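Print this page | E-mail this page

Visitor Audio Guide, Semeniuk House and Park
Set-up Manual for Site Staff
Section 4: Preparing the Handsets for a Visiting Day
Updated March, by Ingeborg Albers

4.1 Scope

This section applies to the Brellico handsets issued at the gatehouse of Semeniuk House. It covers charging, loading the tour, placing the stop markers and opening the desk. Repairs are covered in Section 7. Staff assigned to the park only may go directly to 4.4.

The house tour and the park tour are stored as separate programs. The house tour begins in the entrance hall and ends in the chapel. The park tour begins at the east terrace and follows the lime avenue to the icehouse. A handset holds both, but plays only the program selected at the desk.

4.2 Charging and checking

1. Remove the handsets from the storage cabinet and seat each one in the charging rack with the keypad facing outward.

2. Wait for the green lamp. A steady amber lamp means that the handset is still charging. A flashing amber lamp means that it is not seated correctly.

3. Press 1000 and the green key. The handset plays a short test announcement in the language last used.
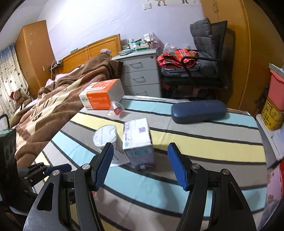

4. Hold the handset to the ear and confirm that the announcement is clear at the middle volume setting. Set aside any handset that crackles, and attach a yellow tag with the date and your initials.

5. Wipe the earpiece and keypad with the cloths supplied. Do not spray cleaner directly onto the handset.

Caution: The charging rack must not be placed on the marble table in the gatehouse. The table belongs to the original furnishings of the house and is listed in the inventory under number 288.

4.3 Loading the current tour

1. Connect the rack to the desk computer and open the Zutari program.

2. Select "House" or "Park" and compare the version shown on the screen with the version posted inside the cabinet door. If they match, no further action is needed and you may continue with 4.4.

3. If they differ, select "Update all." Leave the handsets in the rack until every lamp has returned to green.

4. Take one handset from the rack and play stop 2, the Great Staircase. In the current version the narrator gives the revised account of the staircase, which follows the building records examined by Rüdiger Hinrichs. The earlier version attributed the entire staircase to the first owner and must no longer be issued.

Note: The German and English narrations are of equal length. The French narration is longer in the library and the mirror room, and groups using it should be allowed extra time before the next group is admitted.

4.4 Placing the stop markers

1. Collect the marker stands from the cloakroom. Each stand carries the number that visitors enter on the keypad.

2. Set the stands according to the floor plan in Appendix B. In the state rooms, stands remain on the visitor side of the rope at all times.

3. In the north gallery, leave the passage beside the tapestry clear. It is an emergency route and is inspected each morning.

4. For the park, place the stands only on gravel or paving. The marker at the Lorent Pavilion is fixed to the wall and carries the number 155. It does not need to be moved, but it should be wiped clean after rain.

5. When a room is closed, remove its stand and report the closure to Benedikt Meinecke at the gatehouse — the stop must then be switched off in the program so that the tour passes over it.

Caution: Do not use adhesive tape on floors, paneling or door frames. The parquet in the music room has been damaged in this way before, and the finish cannot be matched.
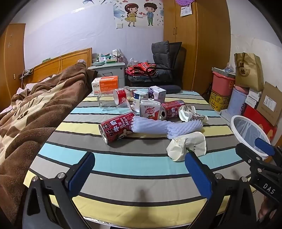
4.5 Opening the desk

1. Unlock the front shutter and switch on the desk lamp.

2. Set out the printed room leaflets for visitors who do not wish to carry a handset. Large-print copies are kept in the second drawer.

3. Record the number of every handset issued, together with the language chosen. Handsets are returned at the same desk, including those used in the park.

4. At closing, return all handsets to the rack and lock the cabinet. The key is handed to Sieglinde Schwerdtfeger or, in her absence, left in the key safe.

Questions about the content of the narration should be addressed in writing to Helmut Görtz. Please state the stop number and the language.

Print this page | E-mail this page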